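Hi Milagros,

July update on the safe handling rules for Onar, as promised. It's been a good month, mostly! The draft is up to 40 pages (sorry) and Darcy has now been through all of it with his red pen.

The big change is that we've split the rules in two: what a site has to do before an arm moves at all, and what it has to do every time somebody edits a program. Londska told us their operators were skipping the second lot completely, so those five checks now fit on a single card you can stick beside the controller. Liis wrote it and it's lovely and short.

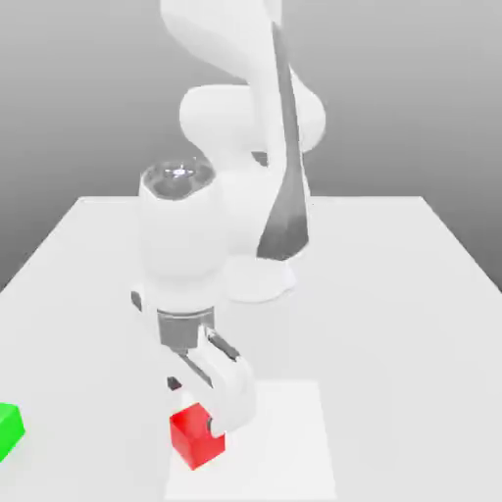 Section 3, the simulate-first rule, is where most of your money went this time. No new pick goes onto a real arm until it's been run in simulation and somebody other than the programmer has signed it off. Vangelis wanted the test layouts kept as plain as possible, and I've come around to his view – with only a red cube between the fingers and a green one way off to the left, a reviewer can concentrate on the approach and the grip. We've also written in that the sign-off has to name the software version, after a bit of a muddle at Fasedance over which file was current.

Still to do: the wording on speed limits near people (Florante and I disagree, cheerfully, and we'll sort it out), plus the bit on record keeping, which is running behind. I'd hoped to have it to you by now.

On spending, we're at 65 per cent of the budget. The only extra was $900 for a second visit to Cabrera, and it's coming out of the travel line. Could you let me know if you want the draft now or once the speed section's in?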